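The Great Coat Swap, Round Two

Some of you wrote back after the last newsletter to ask whether I ever finished the closet project. I did! Well, mostly. There's still a bag in the trunk of my car, and I've stopped pretending I know when it's going anywhere. But the coats are done, and the coats were the part I'd been dreading, so I'm going to tell you about the coats.

If you're new, a quick catch-up. I moved to Plestby from a much colder town and brought every winter thing I owned with me. Down jackets, fleeces, a wool coat that weighs as much as a small dog, two raincoats that do the same job in slightly different colors. It gets chilly here, sure, but you can walk to the bakery in January in a sweater and be fine. I kept all of it anyway, and by August I couldn't close the closet door without leaning on it.

So Corina Lungu and I started the swap. Corina lives two streets over and has the opposite problem (she grew up here and owns one good jacket, and her kids keep growing). The idea was simple. You bring a warm thing you don't wear, you take a warm thing you will. No money, no tags, no keeping score. The first round was six people in my kitchen and a lot of tea. For this one we borrowed the hall behind the Listcombe library, put a note in the window, and ended up with 290 pieces. I know the number because Lyle Kapoor can't help himself and wrote every single one in a notebook.

What surprised me was how people talk about coats. Ask somebody to part with a pair of jeans and they shrug. Ask about a coat and you get a story. Lenuța Munteanu brought a long camel coat she bought for a job interview. She didn't get the job, she got a better one a month later, and she wore that coat to work for eleven years. She held onto the sleeve for a good minute before she hung it up. Then she walked off with a purple ski jacket and looked thrilled with herself.

I took in four and came home with one, which for me is a personal record. The one I kept is a green parka with deep pockets, and it smells faintly of somebody else's cedar chest. I haven't aired it out yet. I kind of like it.

A few things I learned about getting clothes ready to hand on, in case you want to run one of these yourself.

Fleece first, always. Fleece holds onto everything: hair, crumbs, that gray fuzz from the dryer. I turn mine inside out, wash cold, and skip the fabric softener. A sticky roller only gets you so far. A damp rubber glove works better, and you can do it in front of the TV.

Check the pockets twice. I found a grocery list from three years ago, a hair clip, and a ticket stub for a movie I have no memory of seeing. Saron Admasu found a twenty in hers and bought everybody pastries from Văduva, so please check your pockets.

Zip everything up before you fold it. Zippers that hang open get bent teeth, and a jacket with a bad zipper just sits on the rack all day looking sad. If one sticks, rub a plain pencil over the teeth and work it up and down a few times.

And do your sorting on something light. Dark clothes on a dark couch are hopeless! You miss the stains, the loose threads, all of it. A pale sheet over the table is fine.

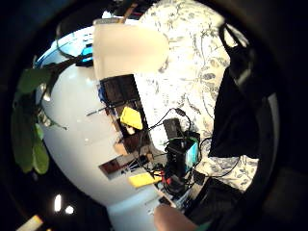
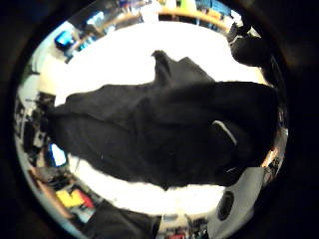
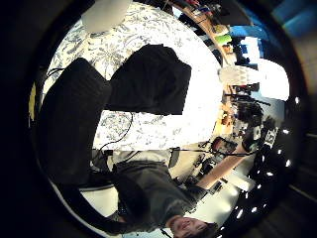
Your Letters

Viorica Ghiță asked what to do with down that has gone flat and lumpy. I've had good luck with a low dryer and a couple of clean tennis balls, and a lot of patience. Mine took most of an afternoon. Stop every so often and pull the clumps apart with your fingers through the lining. It'll look worse before it looks better, so keep going.

Two of you wanted to know about Viltis, the little repair shop I mentioned in the spring. Yes, they're still open, and yes, they do linings. Call ahead, though. They're slow in the way good places are slow, and the pile by the register was up to my elbow when I dropped off my raincoat.

Somebody else (you didn't sign your name, but I think I know your handwriting) asked if scarves and hats count at the swap. They do now. Corina has already cleared a shelf for them.

Next round is in the same hall, once the evenings start getting cool. We could use more kids' sizes and more hangers, the sturdy kind if you have them. Lyle is bringing a second notebook. If you can help carry racks up from the basement, hit reply and tell me what time you can get there.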